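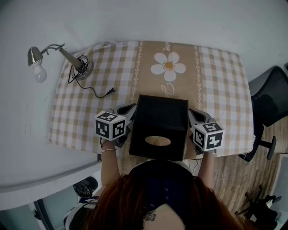 daisy cloth is ON, lamp next

ok so redoing the corner today. new checked cloth, big white daisy down the middle band. Raquel says it's too much. Raquel is wrong

lamp was $31 at Zitavico, silver, gooseneck, bare bulb. love it. cord is a whole situation tho 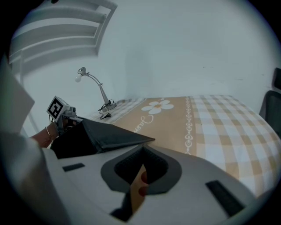
anyway need a shade or a softer bulb, havent decided. also a cord clip -- anyone got one that doesnt peel off after a week??

Mohit says velcro ties. fine. trying velcro

tissue box might stay, might go. black with all that beige... idk. will report bcak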